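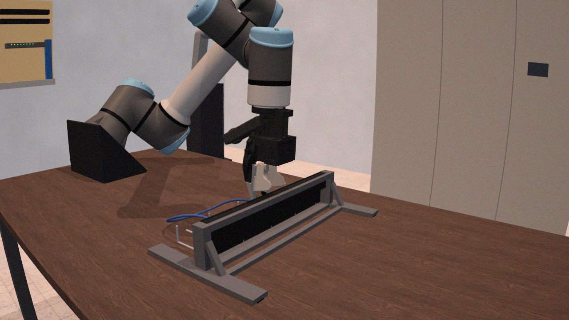

Blue caps on grey housings, over a dark wooden tabletop.

Bekent Laundry Filter review: does it really catch the fluff?

27 Sep 2021

I've been putting off buying one of these for ages. We cut down on the obvious plastic a while back – refillable washing-up liquid, bars of soap, the big shopping bags that live in the car and never make it into the shop – and then I read that a lot of the tiny plastic fibres in rivers and seas come off our clothes in the wash. My house is full of fleece. Fleece blankets, fleece dressing gowns, a fleece for the dog. So in March I gave in and ordered the Bekent, and I've used it for every wash from then on.

It's an external filter, a clear tub with a mesh cartridge inside, and it sits between your washing machine's waste hose and the drain. Dirty water goes in one end, comes out the other, and the fluff (in theory) stays behind. You get the tub, a wall bracket, two hoses, four clips and a spare cartridge in a cardboard box with no plastic wrapping at all, so well done them.

Fitting it took me most of a morning. The instructions are fine right up to the bit where you cut the hose, and then they go strangely quiet. I had to look up which way round the clips go, and I did get a puddle on the first try (my fault, I hadn't pushed the hose all the way on). The bracket wants a solid wall. Ours is plasterboard and the screws supplied were too short, so add a trip to the shop for proper fixings. If your machine is built in under a worktop with no gap at the side, measure before you buy, please! The tub needs to be somewhere you can reach it, and you'll be reaching it a lot.

Now the good part. It catches loads. After the first few washes I opened it up and found a thick grey felt stuck all over the mesh, and I was both thrilled and a bit disgusted. Some of that is cotton and dog hair, obviously, and I've no way of sorting one from the other at the kitchen sink. I can't tell you how much plastic I've kept out of the sea. But all of it would have gone down the drain before, and I do find that quite cheering.

Cleaning is the chore. You unscrew the lid, lift out the cartridge, let it drain and scrape the muck off with the little paddle. It goes in the bin. DON'T rinse it under the tap, or you've just sent the lot down the sink and wasted your money. I do ours every two weeks, sooner if the blankets have been in. Leave it too long and the machine struggles to empty – I had an error code and a drum full of water one evening and wasn't very popular.

Noise? A bit of gurgling when it drains, and you stop noticing. Smell? Only if you go on holiday and forget to empty it. Ask me how I know.

I also tried the Londix wash bag, which you put your synthetic clothes inside before they go in the drum. It's much cheaper and there's no plumbing, so it's a better bet if you rent. I just didn't get on with it. It doesn't hold much, things came out creased, and picking fluff out of the corners is fiddly. My sister-in-law swears by hers, but she lives alone and owns about one jumper.

My main moan about the Bekent is the cartridges. You can send old ones back to be cleaned and reused, which I like, but the postage is on you and mine took ages to come back. Spares aren't cheap either. I'd also love a proper handle on the lid, as it's slippery with wet hands.

Would I buy it again? Yes, I think so, though I'd get somebody handy to put it up. If you've got a big family and a lot of sportswear it makes sense. If you mostly wear cotton and wash once a week, I'd save the money and buy fewer fleeces. I should probably do that too.

Score: 4 out of 5

Related reviews
Olmedo refillable cleaning tablets: six months on
Erevetti steel lunch tins
Londix wash bag: first impressions
Beeswax wraps, and why mine went in the compost
Plastic-free toothpaste, the good and the chalky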